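I replaced the surface under my small saucepan in November, and the result has held up well enough to write down.

The previous surface was a bare white tabletop. It cleaned easily, but a small pan on a hard coated top moves whenever the handle is touched, and it rings when it is set down. I use the table for prep and for staging things before they go to the stove, so the pan gets picked up and put back many times in an hour. Over 900 of those cycles had left a ring of gray scuffs near the middle.

## Choosing the mat

I looked at cork, silicone and felt. Cork sheds at the corners once it has been bent. Silicone grips well but collects every crumb in the kitchen, and the sheet I borrowed from Akua Odoi smelled of the drawer it came from. Felt was the remaining option. Doležal sells a thick one by the cut length, and the offcut was cheaper than either of the others.

Requirements were as follows:

- large enough to take the pan with its handle lying fully on the mat
- bare table left at both sides for a board or a bowl
- light color, so that spills show up early
- no rubber backing, which yellows on white furniture

Rónán Cronin argued for a darker gray on the grounds that it hides stains. I want to see stains. We did not settle this.

The mat arrived rolled and took most of a Thursday to lie flat. I weighted the corners with books and left it. Ironing is possible according to the supplier, with a damp cloth between iron and felt, but I did not try it.

## Pan position and the fruit

The pan stands toward the back of the mat with the handle pointing straight at the front edge of the table. This goes against the usual stove rule, where handles are turned inward. There is no burner here, and a handle that points forward can be found without looking. It also stays over felt along its whole length, so if the pan tips, the handle lands on something soft.

Between uses the pan doubles as a fruit holder. It is deep enough that a single piece of fruit does not roll out, and the dark interior makes it obvious whether anything is in there.
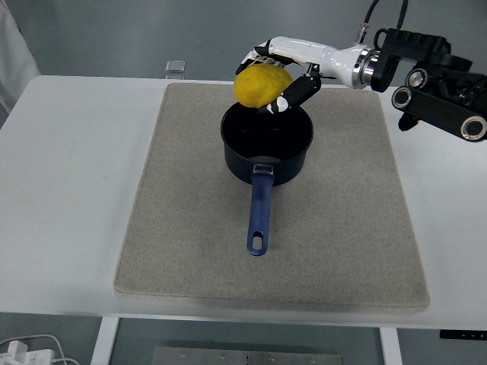 Lemon over the pan, then a yellow fruit resting inside it. 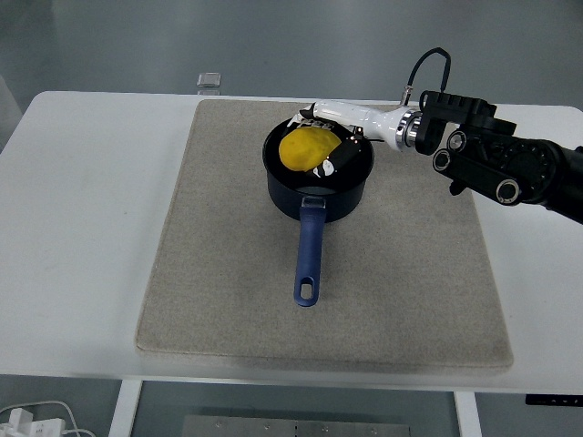
## Maintenance

Felt needs less attention than I expected. The current routine:

1. Lift the mat and shake it outside once a week.
2. Brush in one direction with a clothes brush.
3. Blot liquids with a dry cloth, pressing straight down. Rubbing raises the fibers and leaves a fuzzy patch.
4. For lemon juice, follow with cold water and blot again. Let it dry for 15 minutes before putting the pan back.

Oil is the weak point. One drop of sunflower oil made a spot the size of a coin, and dish soap has only faded it. Cornstarch left on overnight did more than the soap.

A hot pan does not go on this mat. It may be wool and it may be a blend; the label was missing from my offcut, and Doležal could only tell me what the full roll was supposed to be. Until I know, anything from the stove goes on the iron trivet first.

## Remaining issues

The mat still creeps toward the front when I wipe the table around it. Movement was 5 millimeters over a week, measured against a pencil mark on the back edge. Two small squares of shelf liner underneath would probably stop it, though that brings back the yellowing question. Kalliopi Kokkinos suggested a strip of cotton tape, unglued, and I have some in the sewing box. I will try the tape first — the shelf liner would have to be bought.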